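Unit 4: Inside a Desktop Tower
Instructor: Oda Lundgren, Room 224

Lay the case on its side with the open face up. Find the power supply first, then the drive cage, then the motherboard.
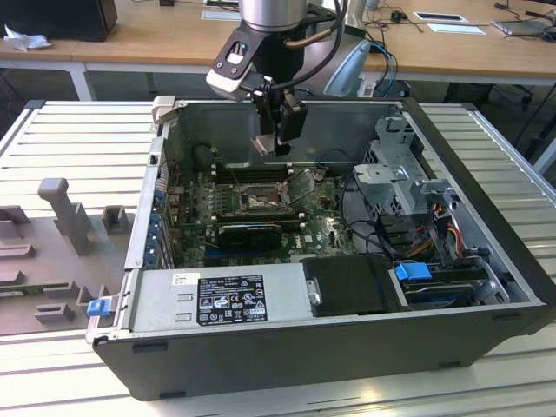 Memory slots are long and narrow and sit in a row. Label them on your sheet before you go on to the CPU socket. The socket has a metal retention frame and a lever. Leave the lever alone until Unit 5. 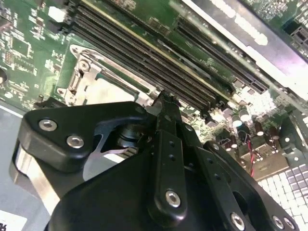 Cables come next. Hold the connector by its body and don't pull on the wires. Reading: pages 124 to 127. 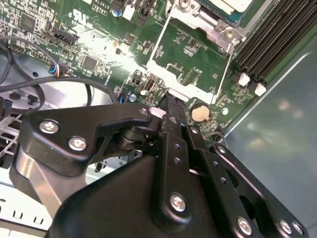 Fig. 3. Black cable connector near a metal bracket, green motherboard behind.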